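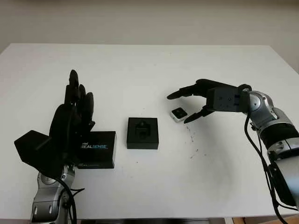

# Dynamo or battery lights for a first overnight ride?

Asked 2014-02-10 in Long Distance and Touring

I have entered the Undau overnight ride in August and need to sort out lights. I have done plenty of day rides, and I commute in the dark through the winter, but the commute is on lit roads apart from a short stretch of cycle path. I have never ridden through a whole night.

The organisers' route sheet says most of the dark section is on lanes, with a long descent off Brendon before the second control. People who have done it tell me the surface there is poor and there is gravel on the bends. After that it is mostly flat until it gets light.

My bike is a steel touring frame with rim brakes and mudguards. It has a fork crown hole that I could mount a lamp on, and rack mounts at the back. The wheels are handbuilt but getting old, and the front rim is slightly concave now, so I will be replacing it before long anyway.

The options as I see them:

- Keep my commuting light, which is rechargeable with a built-in battery, and carry a second one the same.
- Buy a better battery light with a separate pack and a spare pack.
- Have the front wheel rebuilt on a dynamo hub and buy a dynamo lamp to go with it.

I have been looking at the Fanonon hub and the Pētersons front lamp because my local shop can get both. The shop is keen on the dynamo, but the shop would also be building the wheel, so I would like to hear from people who aren't selling me anything.

Things I want to know:

- Is a dynamo lamp bright enough for a rough descent in the dark?
- Can you feel the drag?
- What happens when you stop, for instance to mend a puncture?
- Is it silly to spend this much for one event, when I don't know if I will like riding at night?

I can do basic wiring and I have the tools for most jobs apart from wheelbuilding. I'd rather not ride with anything on my helmet as I get a sore neck.

**Edited to add:** the ride is in August so the night is fairly short, but the start is in the evening and I am not fast. I expect to be out for all of the dark and I will need lights fitted from the start under the event rules. The hub is 29 per cent off at the shop until the end of the month, which is why I am asking now.

---

## 2 answers

### Accepted answer

I have used both for overnight rides and now use a dynamo on the front with a small battery light as a backup. I would not say you need one for a single summer event. I'll take your points in turn and then say what I would do.

**Brightness.** A decent dynamo lamp is bright enough for the descent you describe, but the number on the box is not much help in choosing one. What matters on a lane is where the light goes. Road dynamo lamps have a cut-off at the top of the beam, like a dipped car headlamp, so the light lands on the tarmac and isn't thrown into the hedges and the eyes of anybody coming up. A lot of battery lights have a round beam that makes a very bright patch close to the wheel and leaves the rest dim. Your eyes adjust to the bright patch and you see less further off.

The weak point of the shaped beam is bends. The lamp points where the bike points, and on a tight hairpin there is a dark area on the inside of the corner exactly where you want to look. Most people who do a lot of this deal with it by wearing a head torch. You have ruled that out, so you will need to slow down more for corners. I did the Undau ride two years ago and the bends off Brendon were the only place where I wanted more light. There was gravel, mostly on the left-hand ones. I took it slowly and lost very little time.

**Drag.** I can't feel it. I can feel a sort of faint buzz through the bars at one particular speed with the lamp on, and it took me a while to notice even that. If you turn the axle in your fingers with the wheel out of the bike it feels notchy and horrible, and people do this in the shop and get put off. It is the magnets and it does not feel like that on the road. My average speed over a long day did not change when I swapped wheels.

**Stopping.** The front lamp should have a standlight, which is a small store of charge that keeps a low light going for a few minutes after you stop. It is enough to be seen at a junction. It is not enough to mend a puncture by, so you want a small torch as well, whichever system you choose. Check that the rear lamp has a standlight too if you are going to wire one. 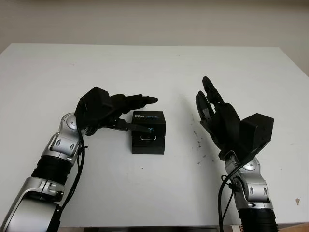

*Silver and black arm, white table*

**Slow climbing.** You didn't ask about this but it matters. A dynamo makes less power at low speed. On a steep climb at walking pace the lamp will be dimmer and may flicker. I don't find it a problem as you don't need to see far ahead when you are going that slowly, but it worries people the first time.

**Wiring.** It is simple. Two wires run from the hub to the lamp, and a second pair from the lamp to the rear light if you want one. Things that have gone wrong for me or for people I ride with:

- The spade connectors at the hub pulled off when the wheel was taken out in a hurry. Leave enough slack that you can get the wheel out, and practise it at home.
- The rear wire was run along the top of the mudguard and rubbed through on the stay. Run it underneath, or along the down tube, and tape it often.
- The lamp bracket bolt worked loose over a rough surface. Use a locking nut and carry the spanner that fits it.
- The wheel went back in the wrong way round, with the connector on the wrong side for the wire. It still works, but the wire can end up near the spokes.

**Cost.** Your front rim needs replacing anyway. A good part of the price of a dynamo wheel is the rim, the spokes and the labour, and you will be paying for those soon whatever you decide. So the fair comparison is between the extra cost of the hub and lamp and the cost of a good battery light with a spare pack. When I worked that out for my own bike there was not a great deal in it. If your rim had been sound I would have told you to stay with batteries this year.

Don't let the discount rush you, though. Those offers come round again, and there is no shortage of time before August.

**What I would do.** Before you spend anything, take your commuting light out on an unlit lane you know well and ride for a couple of hours after dark. You will learn whether you like it and whether the beam is any use. If you like it, get the wheel built in the spring, fit the lamp, and do at least one long evening ride that finishes in the dark so that you can get the aim right. Aim takes a few goes. Start with the top of the beam meeting the road well ahead of you, ride, stop, and adjust it a little at a time. With a loaded bar bag you may need to do it again, and check that the bag isn't blocking anything if you end up with the lamp on the fork crown. Mine threw a shadow from the front mudguard until I moved it forward on a longer bracket.

Whichever you go for, carry 2 rear lights with separate batteries, or one wired and one battery. You can't see your own rear light go out. Ask whoever you are riding with to look now and then.

I can't comment on the Pētersons lamp as I have not used one. I have a Fanonon hub on my second bike. It has been fine but I haven't had it very long.

**Comments**

> Thanks, this is very helpful. I had not thought about the rim being part of the cost. I will try the commuting light on the back lanes this week if the rain stops. *(asker)*

> Agree on the aim. I rode half a season with mine too low and thought I had bought a bad lamp.

> Does the wire at the hub need any sort of waterproofing?

> I put a smear of grease on the spades and have had no trouble with it.

> Went out last night with the commuting light. Liked the riding, did not like the light. Bright blob in front of the wheel as described, and it dropped to low power on the way home. Booking the wheel in. *(asker)*

---

### Another answer

Just use batteries. I did my first three overnighters on two cheap lights from the supermarket and finished all of them. People spend far too much on this. Get one with a few modes and use the low one on climbs and on the flat, then put it on full for the descents. It is August, it'll be light before you know it.

Take 4 spare AAs and tape them together so they don't rattle. Any garage sells them if you run out.

Dynamos are heavy and if the bearings go you have to send the whole wheel away.

**Comments**

> The asker's light has a built-in battery so spare AAs won't help with that one. Lights that take AAs are a good idea though, at least for the backup.

> OK fair, missed that. Buy one that takes AAs then.

> Which garage was open in the middle of the night? On the Undau route I passed one after Brendon and it was shut.

> Wasn't that ride. Carry them with you if you're worried.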